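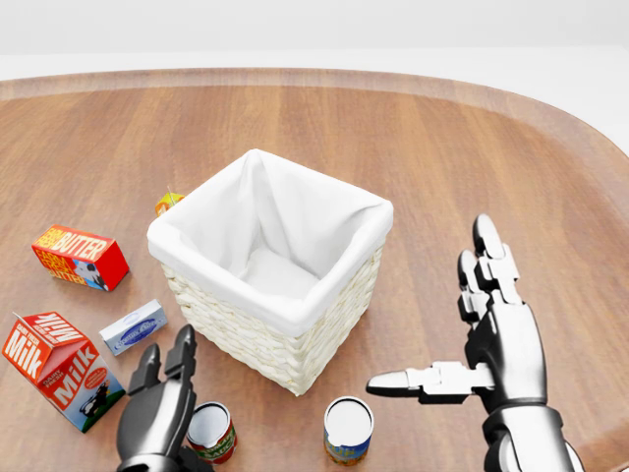
4. Setting up the turntable for first use

The Closmont turntable is supplied with the platter, belt and counterweight packed separately, and these must be fitted before a record is played. Choose a level, rigid surface that is well away from loudspeakers, radiators and direct sunlight. A broad wooden table is suitable, provided that it does not rock. Small parts should be kept together during assembly in a lined container, such as a square wicker basket with a white fabric liner folded over its edge, so that screws and washers do not slip through the weave.

4.1 Fitting the platter and belt

1. Check that the mains lead is disconnected.
2. Lower the platter on to the spindle with both hands. Do not let it drop.
3. Turn the platter until the motor pulley is visible through the opening.
4. Loop the belt over the pulley, taking care not to twist it.
5. Place the mat on the platter.

Note: Avoid touching the inner face of the belt. Grease from the fingers may cause the speed to vary.

4.2 Balancing the tone arm

1. Remove the stylus guard and set the anti-skate dial to zero.
2. Slide the counterweight on to the rear of the arm and turn it until the arm floats level.
3. Return the arm to its rest and secure it with the clip.
4. Hold the counterweight still and turn the numbered ring to zero.
5. Turn the counterweight and ring together until the ring reads 2.
6. Set the anti-skate dial to the same figure.

Caution: The stylus is easily damaged. Keep sleeves and cloths clear of the arm while the guard is off.

4.3 Running in

Play the turntable for 30 minutes before making any fine adjustment to the speed. Long-playing records should be played at the lower speed setting. The stylus should be replaced after 2,000 hours of use; see Section 7 for the procedure.

Revised 30 Dec 2019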